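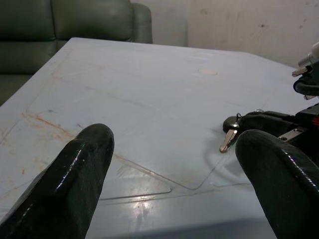 Left wrist camera view, with a sheet of clear plastic lying between the fingers.

Hivard Two-Hand Teaching Kit, long-term review
Posted May 22, 2022

I've been running the Hivard kit since March and I'm still finding excuses to sit down with it after dinner. If you have a pair of arms already and you're tired of writing waypoints, this is the most fun you can have teaching them anything.

The kit is two small leader arms that clamp to a desk, a foot pedal, a pair of wrist camera mounts and a license for Clullby, the recording software. You hold a leader arm in each hand and the big arms do what your hands do. Press the pedal, do the task, press it again, and you've got a demonstration saved with the joint positions and every camera lined up in time. I paid $1,686 for the lot, without the arms or the cameras themselves.

Setup
The clamps are solid and the cables are long enough to be generous. Calibration took me 85 minutes the first time, most of which went on the right leader because I had read the elbow diagram upside down (my fault, though the diagram could be bigger). After that it's a short routine at power-up and you're moving.

How it feels
Wonderful, mostly! The leaders are light and the joints have just enough drag that they stay where you leave them. My old Mahawong sticks were all thumbs and buttons, and I could never rotate a wrist and reach at the same time without thinking about it. With these I stopped thinking after the first evening. You look at the work, your hands go there, and the grippers follow.

There's a small delay on fast moves. You notice it if you try to snatch at something, so you learn to move at the pace of somebody setting down a full cup of coffee, and the recordings are better for it anyway.

What you don't get is any sense of touch. The trigger closes the fingers and that's all the feedback there is. For big soft objects I don't mind. For thin stuff it's the thing I'd change first, and I practiced a lot of pinches before I trusted my eyes to do the job.

Wrist views
I went back and forth on whether to bother with these and I'm so glad I did. Clear plastic is a horrible thing to see from across a table – it's basically a few bright edges and some glare – and from the wrist you at least get those edges up close, right between your fingers. Clullby lets you put both wrist views beside the main view and drag them to any size. I keep the left one large and the right one small, and swap them when the hands swap jobs.

One gripe: black fingers, shiny table and a bright room make the auto exposure hunt. Lock it by hand under the camera tab. The setting doesn't save with the project, so you'll be doing this every session until they fix it.

Working on a wall
Tabletop tasks are what the manual talks about, and I wanted to know how the kit copes when the work is upright. Small hooks on a vertical board are a good test, as both arms have to come up and work close together, and the camera housings stick out further than you remember.

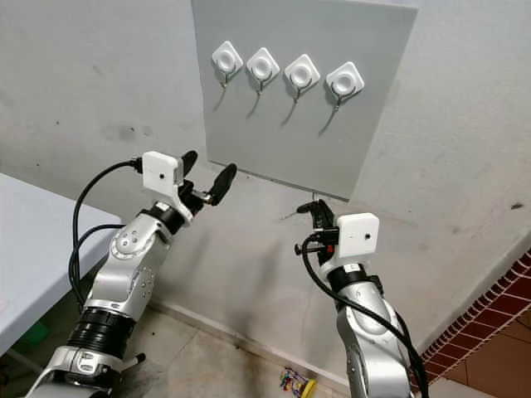

Both arms up at the hook board, seen from the head camera.

It copes very well. The leaders have the reach for it, and raising your own hands to chest height feels natural. It's tiring, though. I do my wall recordings in batches of 6 and then shake my arms out. A Welletti armrest helped me a bit, but a stool at the right height helped more.

Do watch your camera cables. They hang in big loops when the arms are raised, and the manual has one sentence on the subject. I'd like proper clips in the box.

Recording and replay
Clullby is plain and quick. Bad takes go with one tap of the pedal, which sounds like a small thing until you've got 300 of them to get through. Scrubbing is smooth with all the views open, and you can trim the dead seconds off each end without touching the middle. Export was painless for me. Labels are the weak part: one text box per take, no way to rename a batch.

Would I buy it again?
Yes, same day. Touch feedback in the trigger would make it close to perfect, and I'd happily pay extra for it. I've got the left leader's rubber grip starting to turn a little on its post, so I've written to Hivard about a spare and will update when it arrives.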